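Clundura Tabletop Tidying Module

The Clundura module is supplied by Jilteo for sites evaluating automated cleaning of desks and washstands. It is rated for lifting and replacing light household articles, up to 12 per work surface. 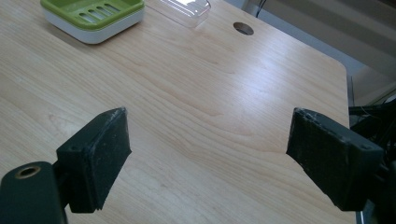 Clear plastic remains the hardest material for the module to locate, and operators should expect to step in. Soap dishes are handled reliably when dry -- wet ones are excluded from the current rating. Wiping under lifted articles is not yet supported.

Finger pads are consumable parts. Replace after 2000 grasps; order as part 17 in the spares list.

Evaluation units ship from December. Inquiries: Nusrat Bangash, Product Support.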